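Sunday at the Dromel workshop

The Dromel open day starts at two in the afternoon, a time chosen by people who solder until four in the morning. I took the bus out to Drelham and followed a chalk arrow down an alley to what used to be a tile showroom. Admission was a donation in a paint can. I put in 5 dollars and was handed a sticker.

Joon-young Jang runs the tour, if you can call it that. He points at benches and says who is angry at them. The laser cutter was having a bad month. The lathe belonged to Aurélien Joly in every sense but the legal one, and we were asked to admire it from behind a line of tape.

The thing I had come for was Honorato, the hand project. Ah-rin Ji and Jin-sol Ji started it on their kitchen table and moved it here when the kitchen was needed for food. They have been at it for 14 months. The fingers have metal segments and black rubber tips, and the thumb wears a ribbed sleeve that reminded me strongly of a vacuum cleaner I once owned. 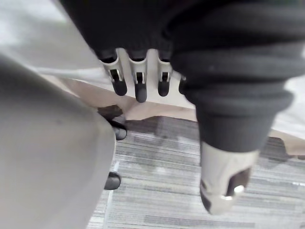 Why put rubber on the fingertips?

Bare metal slides off most things people want picked up, and rubber gives a better grip without squeezing so hard. It also wears out, so make the tips easy to replace.

Jin-sol keeps spares in a mint tin and says they go through up to 100 a year, mostly by losing them under furniture. Ah-rin blamed the furniture.

Jae-hoon So was selling coffee by the door and explaining torque to a man who had asked for milk. I bought a cup and a Futwood kit, a small gripper in a flat box with instructions folded like a road map. It is on my desk now, with two screws left over.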